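Two-Handed Grasping of Soft Objects: What We Tried and What We Measured

Jul 29, 2021 - by Leonor Esteves and Filipa Leitão
5 min read

Our project asked a narrow question. When two robot hands pick up something soft and long, should both hands close at the same moment, or should one hand close first and hold while the other finds its grip? Most of the demos we had watched used the first way. We suspected the second would drop fewer objects, and we had one term to find out.

The work was done in the shared lab under Florêncio Torres, who supervised us and wrote the original arm controller. Ilídio Vieira helped with the hand drivers. The code that runs on top of the controller is ours, and we called it Grellard so the folders would stop being named "test".

Method

Each trial started with one object on the table. An operator moved both hands to the object by teleoperation, and from that point the closing sequence was automatic. In the "together" condition both hands received the close command in the same control cycle. In the "staggered" condition the left hand closed first, the program waited until the motor current in its fingers stopped rising, and then the right hand closed. After that the arms lifted the object, held it, and set it down.

We ran 400 trials, split evenly between the two conditions. The order was shuffled by a script so that the operator did not know which condition was coming until the hands began to move. A trial counted as a failure if the object left either hand before the set-down command. If it sagged but stayed in both hands, it counted as a success. We argued over that rule for a while and still think a stricter one could be defended. 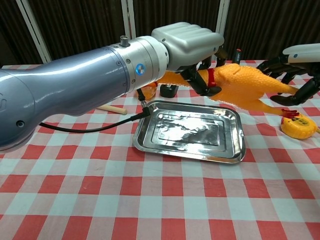

Soft objects change shape as soon as a finger pushes on them, and that is the whole difficulty. A box stays where the planner thinks it is. A stuffed sock or a rubber toy bends away from the first contact, so the second hand may be closing on a place the object has already left. The rubber chicken was the clearest case for us, with one hand's black fingers curled around it and the other's spread over the body and legs. Those are two very different grips on one object, and a single finger closing command was never going to suit both. We ended up storing a separate closing profile for each hand.

We used 7 objects in all. They were chosen to cover different stiffness and length, and each one was used the same number of times in both conditions, give or take the trials we had to throw out. We discarded 17 trials because of a communication fault in the right hand and repeated them later.

Results

Staggered closing failed less often than closing together on five of the objects. On the other two we could not see a difference. Those were the stiffest in the set, which fits the idea that the order matters only when the object can move away from the first hand.

The gain was not free. Staggered trials took longer, with more than 2 seconds added in the slowest cases, nearly all of it spent waiting for the finger current to settle. Benedita Cordeiro suggested replacing the wait with a fixed delay. We tried this briefly at the end. It was faster, but on the softest object the second hand started too early and we were back to the same kind of slip. We did not run enough of these to report a rate.

Problems

Motor current is a poor stand-in for touch. It rises when a finger meets the object, but it also rises when a finger meets the table, and our program could not tell the two apart. Several failures in both conditions came from this. We worked around it by raising the approach height, and that cost us some good grips on thin objects.

The operator was also a source of error. Filipa did most of the trials and got better at placing the hands over time. Shuffling the order should spread that improvement over both conditions, but it does mean our early and late trials are not really alike.

Next steps

The group continues in September. Leonor will add fingertip sensors to the left hand and rerun the staggered condition with contact as the trigger. The trial logs and closing profiles are on the lab drive in the Grellard folder, with a readme that lists which trials were repeated.

Related reports
Zekedow: a low-cost wrist mount for student arms
Tuning finger current limits on the Ovance hand
Notes on the Yazıcı teleoperation gloves
Sorting stiff and soft parts with one gripper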